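Section 4. Setting up the work table and the peg board

Read the whole section one time before you begin. The base kit of Utovora comes in one flat carton and contains the white board, the blue stand, the blue pegs and the blue short blocks. The table is not included. If you have the kit from the school supplier Skolell, the parts are the same but the paper bag for the small pieces has a different print.

4.1 Choosing the table

The board needs a table which does not rock and which has a smooth top. A dark top is best, because the white board and the blue pieces are then easy to see from every side. If you have only a light table, put a dark cloth or a sheet of dark card on it and fix the corners with tape.

1. Wipe the table top with a damp cloth and let it dry fully.
2. Press on each corner of the table with your hand. If it rocks, put a folded piece of card under the short leg.
3. Remove cups, pens and other things you do not need for the exercise.
4. Check that the lamp does not shine directly on the board. The surface reflects strong light and the pieces become hard to see.

Note: The table height is 70 cm in all drawings of this manual. A table that is a little higher or lower can also be used.

4.2 Laying the board

1. Take the board out of the carton with both hands. Do not lift it by one corner.
2. Look at both faces. The face without the printed part number is the upper face.
3. Lay the board flat in the middle of the table. Leave free space on the left and on the right, so that both hands can come to the board without touching the carton or the other parts.
4. Push lightly on the middle of the board. If you hear a click, there is something under it. Lift the board, clean under it and lay it down again.

Caution: Keep the distance of 300 mm between the board and the front edge of the table. Small pieces that roll from the board will then stop on the table in most cases and not fall on the floor.

4.3 Placing the stand and the loose pieces

The stand is the round disk with the short upright peg in its center. It always comes first, and the other pieces are placed with the stand as the reference point. In this manual "top" means the side of the board that is far from you.

1. Hold the stand by the disk and set it down near the top of the board, with the peg pointing up. Do not press.
2. Turn the disk a little to the left and to the right. It must sit flat and must not tip.
3. Take one short block and put it a little below the stand, on the left side.
4. Take two pegs and stand them side by side, further down on the board. Leave a small gap between them – if they touch, the second one often falls when you take the first.
5. Hold the next piece between the fingers of your right hand, close to the surface of the board. Keep the left hand open and free beside the upper left corner.

When the steps are done, compare your table with Figure 4 before you go on.

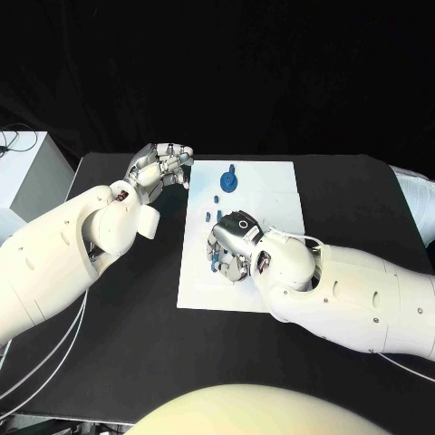

Figure 4. Stand near the top of the board, loose pieces below it, right hand closed, left hand open.

Small differences in the position of the loose pieces are not important. The stand is more important, so correct it first if something is not as you want it.

6. If a peg has fallen, pick it up from the side and not from above. From above you will easily knock the one next to it.
7. If the board has moved during the work, do not push it back with the pieces standing on it. Take the pieces away, move the board, and begin again from step 1.

Note: The board may stand slightly turned in relation to the table. It is not necessary to make it parallel. What is necessary is that it lies flat.

4.4 Working with two hands

Many users work with the right hand only and let the left hand rest on the board. Please do not do this. The weight of the resting hand moves the board and the pegs fall.

1. The right hand takes and places the pieces.
2. The left hand stays open above the table and comes in only when a piece must be held still.
3. Change the hands if you are left-handed, and read "left" as "right" in all steps of 4.3.
4. Put every piece down slowly and open the fingers before you lift the hand. If you lift too early, the piece comes up with the fingers and falls over.

Caution: The pieces are small. Keep them away from children under three years and from pets. Do not leave them on the table when you go out of the room.

4.5 If something does not work

The stand tips over. Look at the lower side of the disk. There can be a thin edge of material left from the production. Rub it off carefully with fine sandpaper, then wipe the disk.

The pegs do not stay upright. The board is dirty or the table is not level. Clean the board with lukewarm water and a soft cloth. Do not use alcohol, it makes the surface dull.

The board slides. Lay a thin rubber mat under it. The Bravlow mat fits without cutting. With other mats you must cut so that nothing comes out at the edges.

A piece is missing. Look first in the folds of the carton, where the small pieces like to hide. If you do not find it, order the replacement bag with the number 744. One bag contains 2 pegs and one short block. The stand is ordered separately.

4.6 Putting away

1. Take the loose pieces first and the stand last.
2. Put the pegs and the blocks into the paper bag and close it with the clip.
3. Wipe the board and slide it into the carton with the upper face towards the soft sheet.
4. Lay the stand on top, in the round cut-out, with the peg pointing up. Do not put other things on the carton – the peg is short, but it can break if it is pressed.

Store the carton lying down, in a dry place and not next to a heater. The board can bend if it stands on its edge for a long time. A board that has bent a little will usually become flat again after a night on the table with some books on it.

Text of this section: Toivo Leinonen, revised in June. Please send corrections to the address on the back cover and write the section number with them. Section 5 continues with the first placing exercises.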